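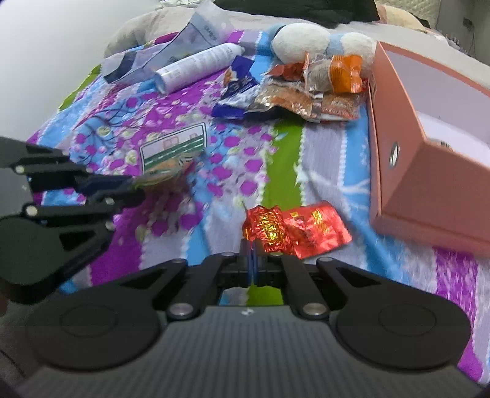
Konden Guesthouse: Frequently Asked Questions

Last updated 15 December 2023

What time can I check in?
Check-in runs from 3 p.m. to 9 p.m. If your train gets in later, write to Marta Harasym at the front desk and she will leave your key in the lockbox by the side door.

When is check-out?
11 a.m. You can leave bags in the hall closet until the evening at no charge.

How many rooms are there?
We have 19 rooms on 4 floors. There is no elevator. Ask for a ground floor room when you book if stairs are a problem.

Is bedding included?
Yes. Sheets, a quilt and two towels per guest are in the price. Sheets are changed every third night on longer stays. Extra blankets are in the closet on each landing.

Do you serve meals?
Breakfast only, from 7 to 10 a.m. The Flodetti cafe across the street is open for lunch and dinner and gives our guests a small discount with a room key.

Can I eat in my room?
Cold food and packaged snacks are fine. Please don't cook in the rooms or use your own hot plate. Each floor has a shared kitchen with a fridge, and anything you put in it should have your room number on it. 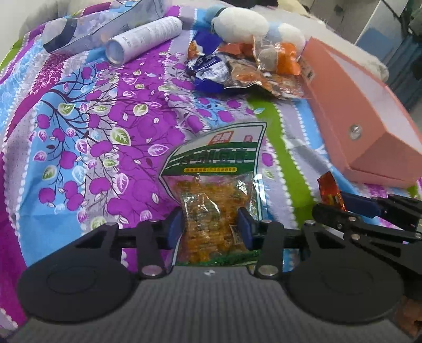

A bag of shredded snacks with a green and white label.

Do you take pets?
One dog per room, for 435 a stay. Dogs aren't allowed in the breakfast room. We can't take cats.

Is there a deposit?
We hold 1,000 on your card at check-in and release it after check-out. Your bank may take a few days to show this.

Where do I park?
There are free spaces on Hrytsenko Lane behind the building. In November the lane is closed for drain work, so use the public lot by the station.

Can I cancel?
Up to two days before arrival, with a full refund. After that we charge the first night. Bookings made through Werkero have to be canceled on their site.

Who do I contact about group bookings?
Lesia Stelmakh handles groups of eight or more. Use the contact form and choose "Groups" from the menu.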